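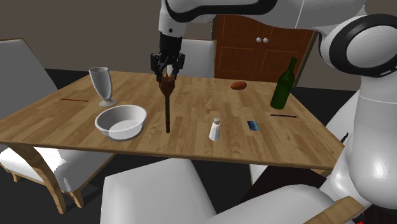
Workshop notebook, Farkmont
June 14, 2024

Villa 2, outdoor shower and deck door

Started on the shower complaint before the heat got up. The last guests wrote in the book that the water ran hot, then lukewarm, then hot again. Housekeeping had said the same thing in March and I put it down to people using both showers at once. Ran the outdoor one alone this time with the indoor one shut off and got the same result, so it isn't that.

Checked in order:

Tank level fine. It's the 1000 liter one behind the hedge, shared with Villa 3.
Heater comes on when the tap opens. Flame steady as far as I can see through the window.
Filter at the pump had sand in it. Cleaned and put back. Pressure came up but the temperature still wandered.
Mixer on the outdoor shower stiff, and it clicks when you turn it toward cold.

Took the mixer off. The cartridge is scaled up on the hot side and the little seal has a flat spot. It's a Gririer cartridge, the old pattern, and the ones in our drawer are the new pattern with the longer stem. They go in but the handle won't seat. Left a vinegar bath running on the old one over lunch and refitted it with a seal from the drawer. Better. Steady for the length of one shower, tested by me. I would call it good enough for the next arrival, with a proper cartridge on order.

Oduor Kirui wants to swap all the outdoor mixers for the push-button kind they have at Mernumness. I'm not against it, but guests at Mernumness stay one night on the way to the boat, and ours stay a week and want to stand under the thing. A button that shuts off in the middle of rinsing your hair is going to end up in the reviews. Note to talk to him about it before he orders.

Deck door: the opening is 1045 mm at the top and a little less at the bottom. The frame has moved, the door hasn't swollen. Planed the lower edge last time and it did no good at all. Took out the bottom hinge, packed it with a strip of brass, rehung. Closes with one hand now. There's still a gap at the top corner where geckos get in. Brush strip would do it.

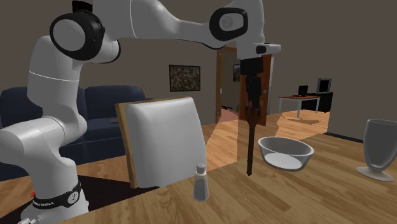

Mosquito net frames

Peninah Magesa brought over the sample frame for the big beds. It looks right from the doorway, which matters, as that is the first thing people see when the porter opens up. Problems are with the hanging. The hook in the ceiling beam is centered on the room, and the bed is not, so the net pulls to the window side and drags on the pillow.

Options we talked through:

Move the bed. Then the bedside lamp is out of reach from the left.
Move the hook. The beam is sound the whole way along, so it's 400 mm toward the bathroom wall, plus filling the old hole.
Longer cords on one side. Peninah tried it and it looks crooked when you lie down and look up.

Going with the hook. Pilot hole first, that timber is hard and I split a piece of it on the luggage rack job. Stain for the filler is in the tin marked Ndung'u, after the house it was mixed for. It's a shade darker than ours but the ceiling is dark anyway.

The cloth itself is good. Hems are double stitched and the opening overlaps enough that you don't have to hunt for the edge at night. I asked for the tie-backs to be longer — housekeeping ties them in a bow and there isn't enough tail to do it.

Luggage rack

Rack for the entry hall is glued and out of clamps. Sat on it. Held. The straps are still the question. Leather looks best in the brochure, but the salt air gets to it and it leaves a brown mark on light suitcases. Webbing doesn't mark anything and costs less. I've put webbing on this one and will see whether anyone remarks on it.
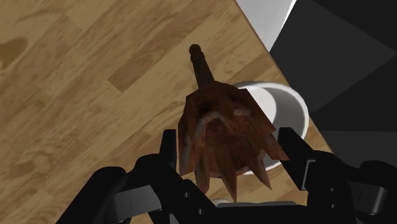

Gripper over the white bowl (rendered view)

To do

Order outdoor mixer cartridges from Gririer, old pattern, short stem. Send them the dead one if they argue.
Brush strip for the deck door, top corner and hinge side.
Move net hook in Villa 2 before the next check-in, then the same in Villa 3 if it hangs properly.
Ask housekeeping to write down the time when a guest reports the water. If it's always early evening it could be the tank filling and nothing to do with the mixers.
Look at the path light by the jetty steps. It was out when I walked back and the bulb is new — check the gland for water.
Vinegar is finished. Add to the kitchen's list, and tell them how much I used.
Return Oduor's small plane. Blade needs touching up before it goes back.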